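# Vaporera eléctrica de sobremesa Rernen, olla de acero inoxidable

Referencia 847. Disponible en tienda y por encargo.

La Rernen es una olla de acero inoxidable que se apoya sobre una base eléctrica blanca y se usa con una bandeja perforada para cocer al vapor. La vendemos sobre todo a casas pequeñas, residencias de estudiantes y oficinas con cocina mínima, donde no hay fuegos o no se quieren encender para una ración de verdura. Ocupa poco y se guarda con la bandeja dentro.

## Qué incluye

- Base eléctrica con panel de control frontal
- Olla de acero inoxidable
- Bandeja perforada con poste central
- Tapa
- Vaso medidor
- Manual en español y portugués

El cesto apilable de segundo nivel se vende aparte. El cesto del modelo antiguo, el Dristitz, no encaja en esta olla.

## Uso

Llene la olla con agua hasta la marca inferior, coloque la bandeja y ponga encima los alimentos sin tapar todos los orificios. Cierre y seleccione el tiempo. Con el agua justa hasta la marca hay vapor para 17 minutos; para cocciones más largas hay que rellenar, siempre con agua caliente, porque la fría corta el hervor.

La base no debe mojarse. Si cae agua sobre el asiento de la olla, desenchufe y seque antes de volver a usarla.

## Tiempos orientativos

| Alimento | Cantidad | Minutos |
|---|---|---|
| Brócoli en ramilletes | una ración | 7 |
| Zanahoria en rodajas | una ración | 12 |
| Filete de merluza | 2 piezas | 9 |
| Bollo de masa ya cocido, para recalentar | 1 pieza | 5 |
| Bollo de masa cruda, fermentado | 1 pieza | 14 |
| Patata pequeña entera | 4 piezas | 25 |

Los tiempos empiezan cuando sale vapor. Los bollos necesitan espacio alrededor y conviene poner debajo un cuadrado de papel de horno para que la masa no se pegue al metal. Una vez apagada la base, espere dos minutos antes de levantar la tapa; si se abre de golpe, la masa se arruga.

## Limpieza y cal

La olla, la bandeja y la tapa se lavan a mano o en lavavajillas. La base se limpia con un paño apenas húmedo. En zonas de agua dura aparece un velo blanco en el fondo de la olla: se quita hirviendo agua con un chorro de vinagre y dejándola reposar media hora. No use estropajo metálico.

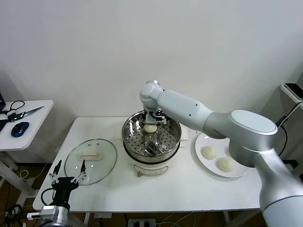
*Rernen con la bandeja perforada colocada y un bollo de masa.*

## Recambios

La bandeja y la tapa se piden sueltas con la misma referencia seguida de B o T. El cable se cambia en nuestro taller. Rui Cardoso atiende los recambios por las mañanas; para pedidos de varias unidades, escriba a Mahnaz Salehi desde el formulario de contacto.

## Garantía y envío

Dos años de garantía sobre la base y la olla. No cubre golpes, restos de cal ni daños por encender el aparato sin agua. Enviamos a península y Baleares en cuatro días laborables. Para Canarias, consulte antes el coste.

Las devoluciones se aceptan con el embalaje original y la olla sin usar. Guarde la caja hasta haber comprobado que la base enciende.

Ficha revisada el 18 de noviembre de 2018.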